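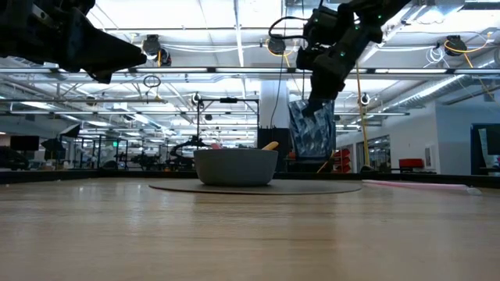
Mervyn Garside wrote to me that I should stop calling it "programming" when a person just grabs the arm and shows it what to do, and I've taken his advice for this rewrite. The word most people in the field use is demonstration, so demonstration it is.

# Showing a robot a task

**Teaching by demonstration** means a person performs a job through the robot, the robot records its own joint positions and camera views while that happens, and a learning program later tries to copy the behavior. I got into this two years ago at Nolcombe (a shared workshop, very loud, terrible coffee) and I still think it's the most fun you can have with a motor!

## By hand

The older way is to put your hands on the arm and push it. The motors go slack or nearly so, and you steer the gripper to wherever you want it. You feel the weight of the arm and you feel it bump into things, so beginners pick it up fast. The trouble is that your own hands and sleeves end up in the camera views, and when the robot runs alone later those hands are gone. Pushing two arms at the same time is also miserable, unless you bring a friend.

## By remote control

With remote control, or *teleoperation*, you stand or sit away from the working arms and move something else, and they follow. That something else may be:

- a pair of smaller matching arms (the "leaders")
- handheld controllers like the ones for video games
- a glove or a tracked wrist strap

I learned on a leader set called Heltus and later switched to Penrose, which has lighter handles and a trigger that doesn't pinch. Both let you run two arms together, and that matters a lot for bags, lids, cloth and anything you'd normally hold with one hand while the other does the work. The catch is that you usually can't feel much. I crushed plenty of paper cups before I learned to watch the gripper tips instead of my own fingers.

## Soft and see-through things

Plastic bags deserve their own section, because I lost most of a November to them. A bag never hangs the same way twice, a clear one can be hard for a camera to pick out, and it loves to stick to a gripper when you want it to let go. Bowls are much friendlier. They stay put, mostly, and you can approach them from nearly any side.

## How many demonstrations?

It depends on the task, and I know that's annoying. For a plain pick-and-place I've been happy with 90. My bag set ended up at 237, and I threw out roughly 200 of an earlier batch where I'd been starting from the same spot every time. Vary the starting positions! Abenezer Gebretsadik also talked me into keeping the fumbles where I recovered nicely, on the grounds that the robot will fumble too and needs some idea of how to get out of it.

## Labeling

Each recording gets a short line of text saying what was done. Our notes live in a little program called Hulik, and it doesn't care how you spell anything, so agree on your words early. I have "bag," "baggie" and "sack" in there and I'm still merging them.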